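I've been living in the Joltus simulator for most of August, and my coffee intake has suffered for it (upward, I mean). Joltus is the practice-world software from Prurisetti, the same people who make the Lomness arm, and the pitch is simple: teach the arm its table chores on your laptop before you spend real money on hardware. A license is $100 a month. The arm itself is $2,210, so you can see the appeal!

Setup took me one evening and 4 GB of downloads. You pick a room, pick a table, scatter some stuff on it and start driving. I went straight for the kitchen cleanup pack, which throws dishes, groceries and trays at you in a new arrangement every time you hit reset.
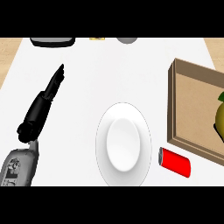

Kitchen cleanup in Joltus, with a plate, a red can and a cardboard tray on the table.

Driving is a blast once your hands settle down. Mine took two nights. Cans were my nemesis, because they roll if you so much as breathe on them, and I chased one clear across the table before I got a decent grip. Fruit was way easier.

My gripes? The menus are a maze, and saving a run takes nearly a minute. The rival Jemal package saves in a blink, though its objects slide around like they're on ice. I'd still pick Joltus, and I've already renewed for September.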